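Forka Vented Detangling Brush, Pink
Catalog: Personal Care and Grooming, Brushes and Combs
Item no. 595
Supplied by Clisisstead Institutional Supply

Product overview

The Forka Vented Detangling Brush is a full-size hairbrush intended for everyday use on wet or dry hair. It is supplied to residence halls, care homes, swimming facilities, salons and training schools, and may also be ordered in single units for personal use. The brush has an oval head with an open, looped frame. Water and air pass through the gaps between the ribs, so the brush may be used in the shower, at the washbasin or together with a hand-held dryer.

Flexible bristles are set on one side of the head only. They bend when they meet a knot and return to their position when the knot has been released. This action reduces pulling at the scalp and makes the brush suitable for long, thick or curly hair. Users with very fine hair may prefer the Forka Soft model, which is listed separately.

The handle is long and becomes wider toward the end. It is hollow, which keeps the weight of the brush low during extended use, and the end is open so that water does not collect inside. The opening also allows the brush to be placed on a peg or wall hook.

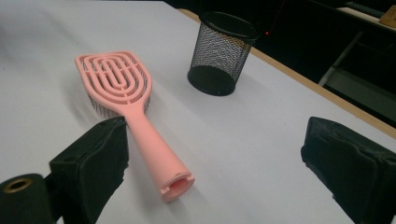 Forka Vented Detangling Brush in pink, bristle side down. Wire-mesh cup not included.

Features

Open, vented head with looping ribs
Dark flexible bristles on one side
Long, hollow handle with open end
Matte finish in a single color
Suitable for wet and dry hair
May be rinsed under running water

Color

Item no. 595 is supplied in pink. The frame and handle share the same matte shade, and the bristles are dark. Slight variation in shade may occur between production batches. Customers who require an exact match across a large order are asked to state this when the order is placed, so that all units can be drawn from the same batch.

Directions for use

Begin at the ends of the hair and work upward in short strokes. Hold the section being brushed just above the knot with the free hand. Do not force the brush through a knot from the root, as this places strain on the hair and on the bristles. For wet hair, remove excess water with a towel first. A small amount of conditioner or detangling spray may be applied and does not harm the brush.

When the brush is used with a dryer, keep the nozzle at a distance from the head and select a medium or low heat setting. The bristles may lose their shape if high heat is applied directly to them. Damage caused in this way is not covered by the product guarantee.

Cleaning and care

Remove loose hair from the bristles after each use. Hair that has wound itself around the base of the bristles can be lifted with the tail of a comb. Once a week, wash the brush in warm water with a mild soap, rinse the head and the inside of the handle, and shake out the remaining water. Leave the brush in a ventilated place until it is fully dry.

The brush must not be placed in a dishwasher, boiled or treated with solvents. Where brushes are issued to residents, patients or students, each brush should be marked with the name of the user and should not be shared. Salons and schools that use one brush on several clients must follow the disinfection rules that apply in their area. The disinfectant should be approved for plastic tools and rinsed off completely after the stated contact time.

Storage

Store the brush away from radiators and direct sunlight. It may be laid flat in a drawer, hung by the end of the handle or kept upright in a suitable container. Avoid storing heavy objects on top of the brush, as continued pressure may bend the bristles permanently.

Ordering and delivery

Single units are dispatched in a paper sleeve. Institutional orders are packed in cartons of 14, without individual sleeves unless these are requested. Orders of 500 units or more are quoted individually and should be sent in writing to the institutional sales desk, attention Ignacio Fitzsimmons. Stock items leave the warehouse within 3 working days. Orders received after noon are processed with those of the following working day.

Returns

Unused brushes may be returned in their original packaging within 14 days of delivery. For reasons of hygiene, brushes that have been used cannot be accepted for exchange or credit unless a fault is present. Faulty items should be reported with the order number and a short description of the defect. Please clean the brush before returning it.

Related items

Forka Soft Detangling Brush, for fine hair
Sugawara Wide-Tooth Comb
Pimik Detangling Spray, unscented
Pimik Brush Cleaning Tool

Product details are reviewed each January. Prices are available on request and do not include delivery.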